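Plank flooring

Plank flooring is a floor covering made of long narrow boards laid side by side. Common in houses, halls and shops. Also called strip flooring when the boards are very narrow, though usage varies.

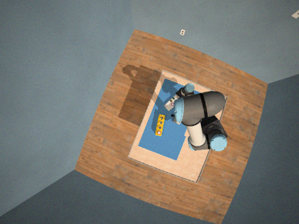 Why are the ends of the boards staggered?
Joints that line up across several rows make a weak line in the floor, and it shows. Staggering them spreads the load and hides the joins.

Layout
Boards normally run along the longest side of a room or towards the main window. Diagonal laying is also found, uses more timber because of the angled offcuts. Usual rule is a minimum of 200 mm between end joints in neighbouring rows, more for wide boards. A gap is left at the walls for movement and covered by skirting or beading.

Types
Solid boards: one piece of wood right through, can be sanded many times. Engineered boards: a wood face glued to a backing, steadier in damp rooms. Printed boards copy the grain and knots of real timber, cheaper, cannot be sanded.

Regional forms
In the Rilitz valley floors were laid in short lengths, mostly 900 mm, cut to fit the carts that came down from the Workach sawmill. Knots were left in. The pattern is still sold as "Rilitz short". Flosirton floors are wider and fixed with 2 nails at each joist, heads showing. Later Flosirton work used hidden fixings and the two are often confused in older guides.

Finishes
Oil, wax or varnish. Oil is easy to patch but needs doing again fairly often. Varnish lasts longer, but a worn area generaly means sanding the whole room. The Espinoza method, 2 thin coats of oil with wax rubbed in after, is mostly seen in public halls.

Faults
Cupping (edges higher than the middle), usually damp from underneath. Gaps in winter when heating dries the boards, often close up again by spring. Squeaks, from loose nails or boards rubbing togther.

See also
Parquet
Floor joist
Skirting board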